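The big metal bin of odds and ends

I have been putting off the odds and ends since June. Every move, every cleared desk, every half-finished project leaves a handful of stuff behind, and in our case the handful goes into the big gray metal bin, and then you don't look at the bin. You walk past it. You put your coffee near it. By now you could probably tell my whole year from what's in there, if you were patient and didn't mind getting your sleeves dirty.

So this weekend I decided we were going to sort it, and by we I mean me, with Jamshid giving opinions from the doorway.

My rule for this kind of job is that you spread everything over the bottom first and don't pick anything up until you've had a good look. I used to grab the first thing and carry it off to wherever it lived, and then I'd find something to do over there, and that was the afternoon gone. Now I stay put. Glove, jar, paintbrush, tape measure, the pink plastic wedge that looks like cheese — all of it gets to sit there while I think.

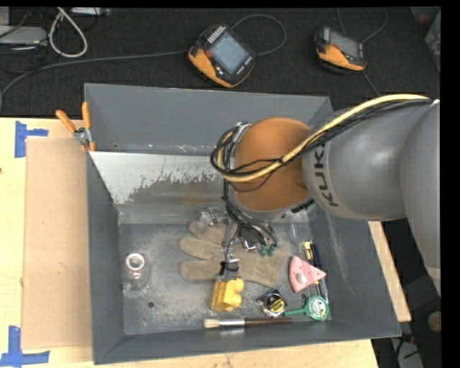 Rochelle Goodwin wrote back when I told her the plan, and her view was that the only honest way to sort small stuff is to ask where you'd go looking for it at ten at night with a flashlight. If the answer is "nowhere, I'd buy another one," out it goes. She also thinks I keep too many jars, and she has thought so for years.

I like the flashlight test a lot! It works beautifully for screwdrivers. I know exactly where I'd look for a screwdriver (kitchen drawer, left side, under the takeout menus), so that's where a screwdriver should live, and never mind that I own a perfectly nice toolbox from Koltton with a slot for each one. I paid 238 dollars for that toolbox. It has an extension cord in it.

The test does less well with the glove. I'd never go looking for one glove. But it's leather, and it's at that stage where it has finally gone soft and bends where a hand bends, and I'm convinced its partner is somewhere in the garage. Jamshid says I've been convinced of that for a long time. I've given it until New Year's, and if the other one hasn't shown up it can go live with the rose bushes, where I mostly grab things right-handed anyway.

The paintbrush I'm keeping, no debate. Long handle, white bristles, good for getting dust out of corners even if it never sees paint again. And goodness, there is dust. I can't be the only person who makes a bin to keep the mess in and then has to clean the bin. A dry brush first, always, and only then a cloth. I did it the other way once and made something close to mortar.
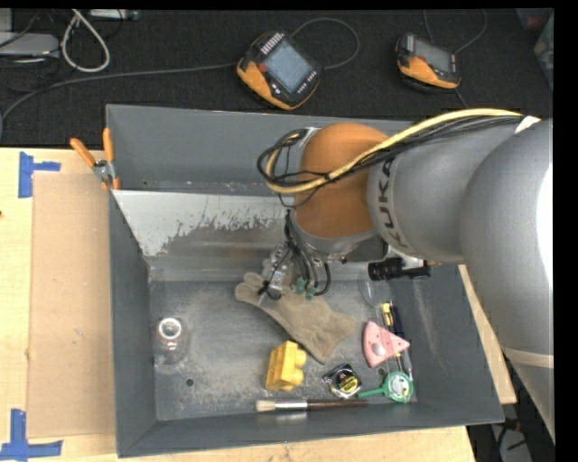 The toy brick is another matter. It's the chunky kind with the big studs, bright yellow, and there's a whole tub of its relatives at my sister's house, so I've put it by the front door to go back to her. It'll be in my coat pocket until spring, I expect. The cheese goes with it. I have no idea whose pretend kitchen that cheese came out of, but somebody small must have been upset about it at the time.

Then the clear things. I'm soft on the glass jar, sorry Rochelle. A jar with a wide mouth is pens, or screws, or the brush when it's standing up to dry. The plastic cup I'd go right past if I weren't looking for it, and I can't think of one job it does that the jar wouldn't do better. Recycling.

Kourosh Tabrizi has been telling me to get one of those divided organizers from Iketti, and I did look. Almost 400 compartments in the big one! What would I put in the last 390? I'd be cutting up pencils to fill it. I think I'll get a plain shallow tray for the pens and the tape measure and the magnifying glass, which are the things I do want every day, and leave the rest to drawers.

Next up is the cupboard under the stairs, and Jamshid has already said he's busy.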